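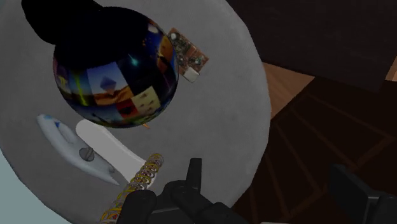 Longer hours and a new menu at the Rilby food court

Student Services, Asthorpe campus
November

The food court on the ground floor of the Rilby Building will stay open until 9 p.m. on weeknights for the rest of term. The change follows the fall dining survey, in which late hours were the most common request by a wide margin. The court has been closing at 6 p.m., which leaves students in evening labs and night classes with the vending machines or a walk across the river to the plaza.

The survey went to 1000 students and 293 filled it out. Most of those who replied buy food on campus at least twice a week. Price came second on the list of concerns, followed by lineups at noon and the lack of hot food after four o'clock. A fair number of people also wrote in about the microwaves. Two more have been ordered and will go beside the sinks near the east doors.

Ersoy, the counter that took over the old sandwich bar in September, will be the main hot food option in the evening. Its evening menu is shorter than the lunch one: lentil soup, rice bowls, flatbreads and a daily stew. The soup will be sold in one size only after 6 p.m. Vegetarian and halal items are marked on the board. Anyone with a nut allergy should speak to staff before ordering, as the kitchen uses walnuts in several dishes.

Brulero coffee will keep its kiosk by the main stairs open until 8:30. Filter coffee and tea are 99 cents after 5 p.m. if you bring your own mug, and regular price in a paper cup. Espresso drinks are not part of the offer. The kiosk stops taking cash half an hour before it closes, but cards and meal plan balances will work until the end.

The grill and the salad bar are not changing their hours. Both close at 3 p.m. as before. We asked whether the salad bar could leave packaged salads in the cooler for the evening, and that is being tried for a few weeks. If too many are thrown out the trial will end.

Meal plan holders should note that purchases after 6 p.m. come out of the flex balance and not the weekly meal count. This applies to all plans, including the residence plan. If you were charged a weekly meal for an evening purchase, bring your receipt to Room 301 and the balance will be corrected. The office is open from 10 a.m. to 4 p.m. and closes for lunch at noon.

Seating will be open for the full evening, including the booths along the windows. The upstairs section will be closed after 7 p.m. for cleaning. Please take trays back to the racks, particularly in the evening when there are fewer staff on the floor. Compost bins have been moved beside the racks, and the lids are now green.

The longer hours do not apply during reading week or after the last day of exams. Hours for the winter term will be set once we have seen how many people use the court in the evening. Comments can be left in the box at the Brulero kiosk or dropped off at Room 301.

Last updated in November, to correct the kiosk closing time.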